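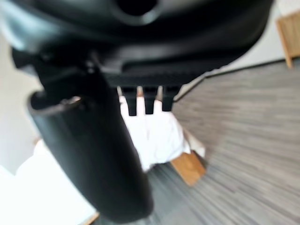 Dwynwen Penry begins with the bed. Before she looks at the floor, the window or anything that lies on a chair, she pulls the duvet straight and puts the pillows against the headboard. "The bed is the biggest thing in the room," she says. "When it is made, you have a big clean table. Then you can work."

She learned this as a young woman in a small hotel, where she had 10 minutes for a room. Later she opened Stullulura, a house with guest rooms on the edge of the village, and she has kept the same order of work. The rooms are plain. White bed linen, pale wood, a gray carpet and dark gray curtains. I asked her if white is not a difficult color for a person who must wash it.

"It is the easiest," she answers. "Colored covers become old in different ways. With white I can take any pillowcase from the cupboard and it matches." She buys her linen from Jimis, a weaving firm whose owner she has known for a long time, and she washes it at 60 degrees. She likes a faint stripe in the fabric. It helps her to see if the duvet lies straight.

We speak for a while about clothes, which she thinks are the true problem of each bedroom. Guests leave them behind, and in her own family they come from everywhere. Her rule is that all clothes go first on the bed, also the ones she knows are clean.
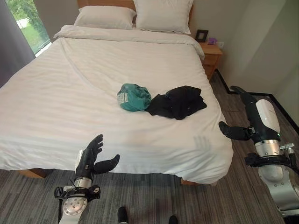
"On the floor I do not see them anymore," she says. "On the bed I must do something, or I cannot sleep." She takes T-shirts first, turns them to the right side and folds the sleeves in. Dark things she shakes out by the window – lint shows better in daylight. She does not iron T-shirts and she has never regretted it.

Not everything she bought was a success. A wardrobe system from Plurnel cost her 1,449 and stayed two winters. "It had a special place for belts. I have one belt." She sold it for 400 and bought a simple chest of drawers, second hand.

About the carpet she was in doubt for a long time. She wanted a wooden floor, but guests come down early for breakfast, and the rooms below were noisy. Now she vacuums toward the door, in the direction of the stripes.
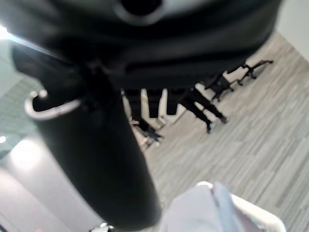
Gray striped carpet in the bedroom, with some of the furniture.

In January the house is closed, and then she washes all the curtains. "I do one room in the morning and one after lunch," she says. "In the evening I hang them back a little damp, and I leave the window open until I go to bed."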